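4 Setting up the Pallness table

4.1 Before you start

This section covers placing the Pallness square table, levelling it and preparing the top for daily use. Assembly of the legs is dealt with in section 3. Do not continue until all leg bolts have been tightened.

You will need:
Hex key (supplied)
Spirit level, 300 mm or longer
Soft cotton cloth
Cotix surface cleaner or mild washing-up liquid

CAUTION: The table must be lifted by two people. Do not drag it across a tiled floor. The feet can catch in the joints and bend the legs.

4.2 Placing the table

1. Sweep the floor and remove any grit from the area where the feet will stand.
2. Lift the table into position, holding it by the frame under the top. Do not lift by the edge trim.
3. Leave a gap of at least 58 mm between the table and any wall.
4. Keep the table clear of radiators and out of strong direct sunlight. The colours in the top may fade unevenly.

Note: Glossy tiles give the feet less grip than matt ones. On a polished floor, fit the felt-free rubber pads from bag 2 in place of the standard pads.

4.3 Levelling

1. Lay the spirit level on the top, parallel to one side.
2. Turn the adjusters on the lower feet anticlockwise until the bubble is centred. One full turn raises the corner by around 2 mm.
3. Turn the level through a right angle and repeat.
4. Press down on each corner in turn. If the table rocks, adjust the foot diagonally opposite.
5. Hold each adjuster still and tighten its locknut with the hex key.

Check the level again after the first week of use. Tiled floors are seldom flat, and a table that stood firm in one place may rock when moved a short distance.

4.4 Preparing the top

The marble pattern varies from one top to the next. Differences in the width and strength of the pink veins are normal and are not accepted as a fault under the Handia guarantee. The trim should sit flush along all sides - run a fingertip along it and report any raised section before the table is used.

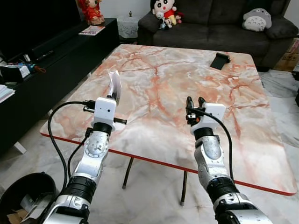
Wipe the top with a damp cloth, working from the centre outwards, then dry it at once. Do not let water stand along the red border. Scouring pads, bleach and solvent cleaners will dull the finish and must not be used.

4.5 Small items on the table

Phone stands, card holders and similar items with hard bases should be lifted when moved. Fit self-adhesive pads if the base has a metal edge. Place stands well in from the edge and route any charging lead so that it does not hang where it can be caught by a knee or chair.

CAUTION: Do not sit or stand on the table. Do not place hot pans directly on the top.

4.6 Spare parts

Replacement pads, adjusters and trim are supplied by Mutiso. Quote the code on the label under the top when ordering. For care of the legs, see section 5.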